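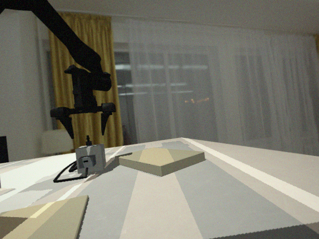

Hudel Furniture Works Announces Expanded Table Repair and Refinishing Program

LOURO, Mar 8, 2020 – Hudel Furniture Works today announced the expansion of its table repair and refinishing program, under which owners of Hudel tables may return them to the company's Louro workshop for repair, resurfacing or full refinishing. The program, first offered on a trial basis to customers in the Louro area, is now open to households, schools, libraries and offices throughout the company's sales region.

During the trial period, which closed at the end of February, the workshop received 655 tables. Dining tables made up the largest share, followed by library reading tables and meeting room tables. Of the tables received, 81 required replacement of one or more legs. The remainder were treated for surface wear, loose joints, water marks or damage to the edges.

"Our customers have told us that they would prefer to keep a good table than to buy another," the company said in a statement. "The trial showed that most of the tables we are asked to look at are sound underneath and need a modest amount of work. We are pleased to be able to offer that work on a permanent basis, at published prices."

Services Offered

The expanded program is divided into two levels of service. The standard service covers the tightening and regluing of joints, the repair of chips and dents, and light sanding and resealing of the top. The full service includes removal of the existing finish, repair or replacement of damaged boards, and application of a new finish in any color from the current Hudel range. Customers who wish to match an older color that is no longer sold may request a sample panel before work begins. A separate charge applies to sample panels, and it is deducted from the final bill if the order goes ahead.

Tables sold under the Veltar name, which Hudel produced until the line was withdrawn, are accepted under both levels of service. Replacement legs and hardware for Veltar tables remain in stock at Louro. Where an original part can no longer be supplied, the workshop will propose a substitute and will not proceed without the written approval of the owner.

Tables made by other manufacturers are not accepted at this time. Glass and stone tops are also excluded, although a Hudel base fitted with such a top may be sent for repair once the top has been removed.

Collection and Return

Collection and delivery will be handled by Andar Freight under an agreement concluded in February. Andar crews will wrap each table at the customer's address, remove the legs where the design allows, and attach a numbered tag that stays with the table until it is returned. Customers are asked to clear the route between the table and the street door before the crew arrives and to remove all drawers' contents. Extension leaves should be sent together with the table even when they show no damage, so that any change in color can be corrected across the whole surface.

Customers who prefer to bring tables to the workshop themselves may do so by appointment. The loading entrance is on the north side of the building.

Standard repairs are expected to be completed within 15 working days of arrival at the workshop. Full refinishing takes longer, and a completion date will be given with the written estimate. Estimates are free of charge, and a customer who declines an estimate pays only the cost of transport.

Terms and Warranty

All repairs carried out under the program carry a warranty of 5 years covering joints, replacement parts and workmanship. Finishes are covered against peeling and clouding for the same period. The warranty does not extend to scratches, heat marks or damage caused by outdoor use. It passes to a new owner if the table is sold or given away, provided that the numbered tag or the original repair receipt is kept.

Schools and public libraries may apply for an institutional rate when sending several tables at once. Applications should state the approximate age of the tables, their dimensions and the rooms in which they are used. The workshop will make every effort to schedule institutional orders during school vacations, and early application is advised for work to be done over the summer.

Care Guide

The company has also issued a printed guide to the daily care of wood table tops, prepared by the finishing department. It covers cleaning, the use of pads and mats, seasonal changes in humidity and the safe treatment of small marks at home. A copy will be returned with every repaired table, and further copies are available at Hudel showrooms and from the Louro workshop at no charge.

About Hudel Furniture Works

Hudel Furniture Works designs and manufactures tables, benches and shelving for homes and public buildings. The company operates a factory, repair workshop and showroom in Louro.

Contact

Requests for estimates may be made at any Hudel showroom or in writing to the Repair Desk, Hudel Furniture Works, Louro. Media inquiries should be addressed to the Press Office at the same location.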